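**prepcook_anow** · Jun 14, 2021

Our kitchen at Adstead is getting the Likatport arm for the drawer and cutting board work, and I keep going back and forth on it, bless me.

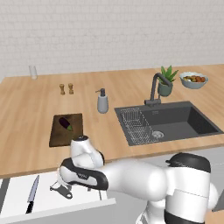 I've peeled eggplant for 16 years and my wrists would love a break, but what do I do all morning then?

**essien_fan**

More time with the food, I'd hope! Ours kept everyone on.

**prepcook_anow**
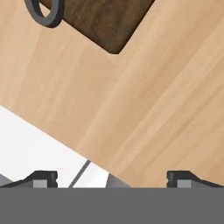

*Gripper over the counter edge*

**soupladle23**

Kept on, sure, with fewer hours. Ask about that first, friend.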